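Trolden House, plot 6: pre-handover inspection checklist

Print this page | E-mail this page

Inspected 27 September 2003. Items marked OPEN go back to the builder.

Outside
[x] Gutters and downpipes fixed, joints tight.
[x] Roof tiles, ridge and flashing. Two slipped tiles noted in August have been replaced.
[ ] Retaining wall on the Bulano side. OPEN. Weep holes blocked with mortar.
[x] Handrail on the front steps, firm at both ends.

Structure and insulation
[x] Loft insulation laid to the eaves, vents clear.
[ ] Loft hatch seal. OPEN. Gap on the hinge side.
[x] Old boundary drain from 1993 capped and shown on the site drawing.

Kitchen and services
[x] Stopcock labeled and turns by hand.
[x] Sink traps, no drips after a full basin was let out.
[x] Dishwasher hose looped high and clipped.
[ ] Sealant behind the counter. OPEN. Missing at the corner.

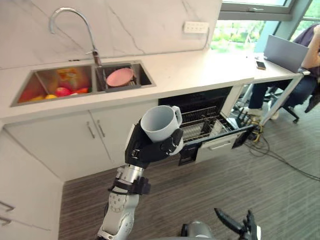
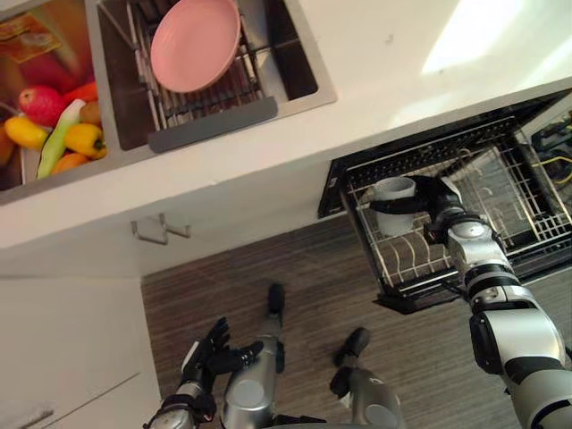

Kitchen, with the dishwasher open in both views.

Fire and electrical
[x] Smoke alarms sound on test, both floors.
[ ] Consumer unit labels. OPEN. Two circuits have no name.
[x] Escape windows open fully, keys on hooks.

Retention: 3000 held until all OPEN items are signed off. Rasura to return for the wall and the hatch. Drawing 362 to be reissued.

Comments

dormer_k: We had the same trouble with weep holes. Rodding them out took an afternoon.

plot4: Does the retention cover the sealant too, or just the wall?

hillside: All OPEN items, it says so near the end. Check your own hatch seal, ours leaked cold air all winter.

Contact | Copyright Dambrauskienė Building Surveys | Back to top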